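Gripper comparison, Prulutero vs. Zein - speaker notes
Cerkdale shop talk, Mar 24, 2024

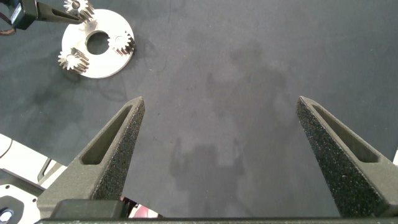

Open with the brochure claim: 3000 cycles with no loss of grip. Ask who in the room has seen that on small gears. Wait.

We ran 200 picks per finger set, same arm, same controller. Prulutero dropped 30. Zein dropped fewer, but it was also slower, and I don't think speed and drops can be pulled apart in this data. Say so before someone else does.

Slotted fingers: the slot is supposed to let the tip give a little. Maybe. On short spur gears the tip touches the teeth first, and I saw no clear gain from the slot.

Wrist camera - be fair. Good for lining up, poor for judging depth. Skisport says their update fixes this. They said that last June too.

Two arms on one part: skip if short on time. The second arm helps hold, and it also gets in the light.

If asked which one to buy: neither yet. I want another 150 picks with worn fingers first.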